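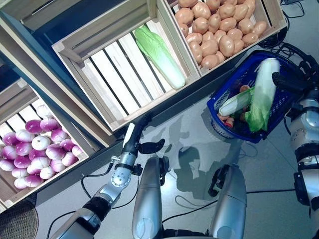 Chinakohl und Kartoffeln in Holzkisten

Den Laden in Zidotstead hat sie im Jahr 94 übernommen, von einer Tante, die nicht mehr gut stehen konnte. Damals war sie selbst noch neu in dem Ort und kannte die Namen von den Kunden nicht. „Ich habe mir die Leute nach ihrem Gemüse gemerkt“, sagt sie. „Es gab die Frau mit dem Sellerie, und es gab den Herrn, der immer nur eine Zwiebel kaufte. Eine Zwiebel, jeden Morgen.“

Wir sitzen hinten im Lager, auf zwei Stühlen, und trinken Tee aus Gläsern. Zidotstead hat 700 Einwohner, und bis zum nächsten Supermarkt, in Galang, sind es 10 Kilometer. Das hört sich nach einem sicheren Geschäft an. Sie schüttelt den Kopf. „Alle haben ein Auto. Wer nach Galang zur Arbeit fährt, der kauft auch in Galang. Zu mir kommt man, wenn man die Petersilie vergessen hat.“

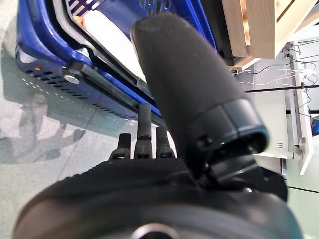

Text: Danuta Revesz

Trotzdem wollte sie nie das Sortiment ändern. Ein Vertreter der Firma Sarel hat ihr einmal vorgeschlagen, die Hälfte der Fläche für Getränke und Zeitschriften zu benutzen. Sie hat ihm zugehört, sie hat ihm sogar einen Kaffee gemacht, und dann hat sie Nein gesagt. „Von Getränken verstehe ich nichts. Bei einem Kohl weiß ich, ob er noch eine Woche hält. Ich nehme ihn in die Hand, und dann weiß ich es.“

Wie lernt man das? Sie überlegt lange. Bei der Tante durfte sie im ersten Winter nur sortieren, den ganzen Januar in dem kalten Keller, und wenn sie eine faule Kartoffel übersehen hatte, musste sie mit der Kiste von vorne anfangen. „Ich war wütend, das können Sie schreiben. Aber am Ende habe ich die faule schon gerochen, bevor ich sie gesehen habe.“

Schwieriger findet sie den Salat. Er verträgt keine Wärme und keinen Zug, und die Kunden drücken gern mit dem Daumen darauf. 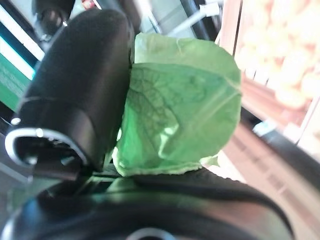 „Und dann legen sie ihn wieder zurück“, sagt sie, „und nehmen den daneben, und den drücken sie auch.“ Früher hat sie geschimpft. Jetzt holt sie den Salat selbst heraus und zeigt ihn von allen Seiten, das dauert zwar länger, aber man kommt dabei ins Gespräch.

Über den Abschied spricht sie ungern. Der Mietvertrag läuft noch, und der Hof Surna, von dem sie die meisten Kartoffeln bezieht, hat gefragt, ob er den Laden weiterführen darf. Entschieden ist nichts. Ihre Mutter ist mit 90 noch jeden Tag auf den Markt gegangen - „aber nur zum Meckern“, fügt sie hinzu und lacht. Dann klingelt vorne die Tür, und sie stellt ihr Glas auf den Boden und geht nach vorn.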